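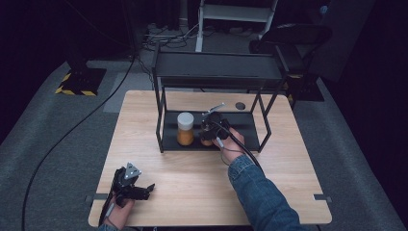

Why does the search in Cirevari return donated glasses with the wrong cylinder power?

The lensmeter that took the reading was set to plus cylinder, and the import saved the number without its sign. Cirevari stores everything in minus cylinder, so it treated the reading as minus without converting the sphere or the axis. Correct the meter setting, update the import profile, and then repair the affected records using the steps in this ticket.

Ticket subject: Donated glasses catalog, prescription does not match lens
Product: Cirevari catalog and search
Site: Kandasamy outreach eye clinic
Status: Resolved
Priority: High, changed from Normal
Opened by: Ismail Naciri

Original report

We use Cirevari to catalog donated glasses before they are packed for the outreach clinics. Each pair is read on a lensmeter, the reading comes in over the cable, and the pair gets a bag number. At the clinic we refract the patient and search for the closest match in stock.

At our October clinic several patients with astigmatism were offered pairs that came up as close matches but were clearly wrong when they tried them. We put one of those pairs back on a lensmeter and the reading did not agree with the record. The sphere was off, and the axis was off by 90 degrees. Pairs with no cylinder seem fine. Single vision readers seem fine.

The catalog has 2,081 pairs in it. I need to know whether we can trust any of it before the next packing day.

First reply from support

Please send the following:

The bag number of one pair that is wrong
The reading from the lensmeter display, copied by hand, including all plus and minus signs
The record for that pair as shown in Cirevari
The name of the import profile, found under Settings, Devices
Whether more than one lensmeter is used at your site

Until this is sorted out, please do not edit any records by hand. We need to see them as they were saved.

Reply from site

We have two lensmeters. Both are Studer bench models, bought used, and both use the same import profile, named "Studer default." I did not know they could have separate ones.

Right lens of the pair I checked, from the display: sphere +1.00, cylinder +1.00, axis 90.

Same lens in Cirevari: sphere +1.00, cylinder -1.00, axis 90.

The meter by the window gave that reading. The other meter reads the same lens as sphere +2.00, cylinder -1.00, axis 180. I thought at first that one of them was broken.

Reply from support

Neither meter is broken. The two readings describe the same lens. One is written in plus cylinder and the other in minus cylinder. To go from plus to minus, add the cylinder to the sphere, change the sign of the cylinder, and turn the axis by 90 degrees. Do that with your first reading and you get the second one.

The record in the catalog is a different lens. It has the sphere and axis from the plus reading and a minus sign on the cylinder. We looked at the import profile and the Cylinder Sign field is set to "Always minus." With that setting, the import drops whatever sign the meter sends and puts a minus in its place. It works correctly with your second meter and gives a wrong record every time with the first.

Spherical lenses are not affected, as there is no cylinder to convert.

Raising priority to High. Please stop using search results for any pair with a cylinder until the repair is done.

Steps to stop new bad records

1. On the meter by the window, hold Menu until the setup page opens. Find CYL and change it from + to -. Save and turn the meter off and on again. Some older Studer units go back to the previous setting if they are not restarted.
2. In Cirevari, open Settings, Devices. Make a copy of "Studer default" for each meter and give each copy a name that staff will recognize.
3. In both copies, change Cylinder Sign from "Always minus" to "As sent."
4. Turn on "Convert plus to minus on import." If someone changes the meter back later, the record will still be correct.
5. Read one lens with a known cylinder on both meters. The saved records should agree.

Reply from site

Steps done. The setting on the meter did go back the first time, so the restart is needed. After that the test lens saved the same from both meters. What about the old records?

Reply from support

The raw text that each meter sends is kept in the import log, with the signs, for as long as the log has not been cleared. We ran a comparison between your log and your catalog. It found 419 records where the log shows a plus cylinder and the catalog shows a minus. Those can be rebuilt from the log without handling the glasses again.

A further 117 records have a cylinder but no log entry. They were added before the log was turned on, or came across from your old Samedside spreadsheet. There is no way to tell from the record which meter was used. Those pairs have to be read again.

To run the repair:

1. Make a backup of the catalog. Tools, Backup, Full.
2. Go to Tools, Import Log, Compare. Choose "Cylinder sign differs."
3. Check a few lines against the actual glasses before you accept the list.
4. Select Rebuild. Bag numbers, frame size and notes are left as they are.
5. Filter by "Cylinder present, no log" and choose Hold. Held pairs do not appear in search.
6. As each held pair is read again, the hold comes off by itself.

Print new bag labels for every rebuilt record — the old labels carry the wrong prescription.

Reply from site

Backup and rebuild are finished. I pulled a handful of bags from different boxes and checked them on the second meter, and they all agree with the catalog now. The labels took longer than the repair did.

The held pairs are in their own boxes. One thing to pass on: bifocals with a hold did not release after the distance reading alone. It needed the add as well. The help page does not mention it.

Closing note from support

Confirmed on the bifocals. The hold needs a complete record, so the add has to be saved too. The help page has been changed. The default import profile for Studer meters will use "As sent" in the next release; existing profiles will not be changed by the update, so other sites with this model should check theirs by hand.

Ticket closed 25 December 2018. Reply to this ticket to reopen it.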